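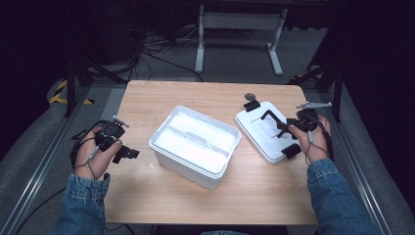 Linerless label

A linerless label is a self-adhesive label supplied without backing paper. In a usual label roll, each label sits on a strip of siliconised paper, called the liner, which is thrown away after the label is applied. In a linerless roll the face of the material is coated with a thin release layer, so that the adhesive of one turn can rest on the face of the turn below it without sticking permanently. The labels are mostly printed by direct thermal printers, and they are used in weighing scales, kitchens, parcel counters and warehouses.

Construction

The material has three main layers: the release coating on top, the paper or film in the middle, and the adhesive on the underside. If the paper is intended for direct thermal printing, there is also a heat-sensitive layer under the release coating. The adhesive can cover the whole width of the roll or only a part of it. Rolls with stripes or patches of adhesive are easier to cut and leave a dry edge by which the label can be lifted.

Because there is no liner, a roll of the same outside diameter holds more labels. The supplier Grullmont gives 700 labels for its standard linerless roll, against 363 for the lined roll of the same diameter and label length.

Printing

A printer for linerless material must be prepared for it. The platen roller, which pulls the material under the print head, is made of silicone or has a non-stick coating, as an ordinary rubber roller would catch the adhesive and wrap the label around itself. The guides and the tear bar are treated in a similar way. Most models have a cutter, and some have a sensor which holds back the next label until the previous one is taken.

The length of the label is not fixed in advance. The printer cuts after the last line of text, so a short order gives a short label. The Predow range of desktop printers, 4 inches wide, accepts both lined and linerless rolls, but the roller has to be exchanged when the user changes from one to the other.

Maintenance

Small amounts of adhesive collect on the cutter blade and on the roller. The blade is normally cleaned at every change of roll. If the cleaning is left too long, the first sign is usually an uneven cut, and later the paper jams. The Brillham manual advises against alcohol on silicone rollers – a dry cloth is recommended instead.

Limitations

Linerless labels are cut straight across, and round or shaped labels are difficult to produce. Automatic application is also less common, although the Fjeld applicator was designed for this purpose.

See also
Direct thermal printing
Release liner
Platen roller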